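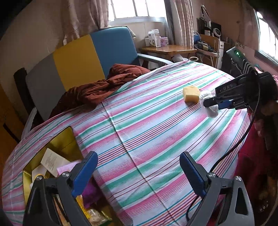
Dundgate Handheld Gripper Club: frequently asked questions

Last revised September 16, 2019. Questions not covered on this page go to Kanchan Yadav, who keeps the club list.

What does the club do?
Members record household tasks with hand-held grippers, then use the recordings to train a small arm to repeat them. The current project is tidying: picking up mixed small items and putting them in an open box. Earlier work on folding cloths is archived and no longer supported.

Who can join?
Anyone enrolled on a course at Dundgate, in any year. No programming is needed for recording. The training group expects basic Python and some patience with log files.

Do I need to buy anything?
No. Grippers are lent out in pairs with cables and a carry case. Fingertip pads wear out and are replaced from club stock. Please do not glue them.

Where do sessions take place?
Mostly in members' homes. A bed, a table or a clear patch of floor will do. We ask for ordinary rooms with ordinary things in them, as a policy trained on a bare bench does poorly elsewhere. Patterned covers are welcome.

What objects should I use?
Small cartons, packets, sponges, crumpled paper or cloth, and a box to put them in. Avoid glass, open liquids and anything over the weight printed in the loan sheet. Change at least half the objects between sessions.

Can two people record at once?
Yes, provided each has a separate task number. Agree beforehand who reaches for what. Keep cables off the work surface where possible — a cable that drags an object spoils the take for both people.

How long is a take?
Up to 40 seconds. Start with the jaws fully open, and finish with them open and clear of the object. Longer takes are split by the import script, not always in a sensible place.

How many takes are needed?
The target for the tidying project is 4,000. The count at the end of August was 2,597. Each new member is asked for 200 over the term, failed grasps included.

Should I delete failed grasps?
No. Mark them with the F tag and carry on. Delete a take only if the tracking was lost or somebody's face is in view.

The status lights are on but nothing is being saved. What is wrong?
Usually the storage card. Power down, reseat the card, restart and record one short test. If the folder is still empty, write to Ankit Bhardwaj with the unit number. Do not open the housing.

The jaws no longer close evenly. Can I adjust them myself?
You may tighten the joint screws by a quarter turn. Anything further goes to Heriberto Carhuamaca at the Fokdale workshop.

Is there a competition?
The club enters the Rolorbridge student challenge, tidying category. The team is picked by Jitendra Uniyal from members who have met their take count. Rules for the next round have not been published.

Does this count towards my degree?
Not by itself. Two final-year projects have used the data, and proposals should be sent to Omprakash Agarwal before the project list closes.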